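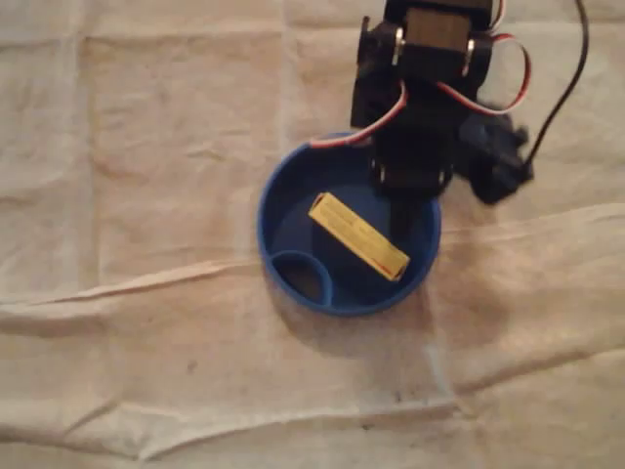
Friday, Irko tower, second visit

Back up at the old water tower this morning with the crack gauges, and what a climb that is with a full bag! The inside ladder has 36 rungs to the first landing and I felt every one of them. Note for whoever goes next: the landing hatch sticks, so push from the hinge side and mind your knuckles.

Gauge 2 on the north wall reads the same as in July. I was half expecting it to have moved after all that heat (the render on that side has gone really chalky), but no. The old Antunes drawings show the concrete there as one pour, and I'm not sure I believe them. There's a line under the balcony that looks an awful lot like a cold joint to me. Can somebody pull the other sheet, number 2335? I only have the photocopy and the notes on it are mush.

Tapped the parapet with the small hammer all the way round. Mostly a nice clear ring, then a dull patch by the overflow pipe, around 900 mm wide. Chalked it and left it alone.

The Katix patch mix we tried on the doorway molding is too gray. Lovely to work with, wrong color. Finico do a warmer one, so I've asked them for a small bag and will do two more test squares on the back step, where the heritage people won't mind.

Still to do: balcony drain, lightning strap, find my good flashlight.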